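Plultier Protest Alert app: worth the subscription?

Reviewed 27 May 2018

I travel for work to places where a march can shut the city centre with an hour's warning, and I have been burned often enough to pay for help. Plultier says its alert app will tell you where demonstrations are planned, whether they have a permit, and which roads the police mean to close. It costs 13 euros a month. I used it from March until last week, in two capitals and one mid-sized port town.

Setting up is easy. You pick your cities, draw a circle on the map and choose how much you want to be bothered. I left it on the middle setting and got 685 alerts, many of them the same march reported by different sources with slightly different starting times. There is a button for merging duplicates. It merged a teachers' rally with a farmers' one and then told me the whole thing had been called off.

The permit information is the part I was most keen on and the part I trust least. The app shows a green tick for "authorised", but it won't say who authorised it or when. A local councillor can say yes in the morning and the interior ministry can say no by lunch, and the tick stays green. I wrote to support and had a polite answer from Yasaman Sharifi, who said that status changes are "reviewed by the regional desk". She didn't say how quickly.

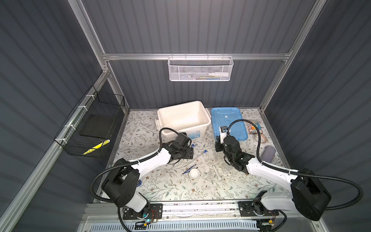 Road closures are better. On three occasions the app had the closed streets right before my hotel did, and the map loads even on a poor connection. That alone may be enough for drivers. My colleague Imre Gál swears by it, though he only uses it at home, where he could just as well listen to the radio.

Then there is the question of who sees what you look up. The privacy page says location data may be shared with "trusted public partners". If you are going to a protest, as opposed to avoiding one, I would want that phrase spelled out before switching the thing on. Gimora, which I used last year, at least lets you search without an account – but its coverage outside the big cities is thin.

The yearly plan is 100 euros and can't be refunded after the first fortnight. I'd stay monthly. I have cancelled mine for the summer and will look again if they put times and names next to those green ticks.

Score: 3 out of 5, mostly for the map.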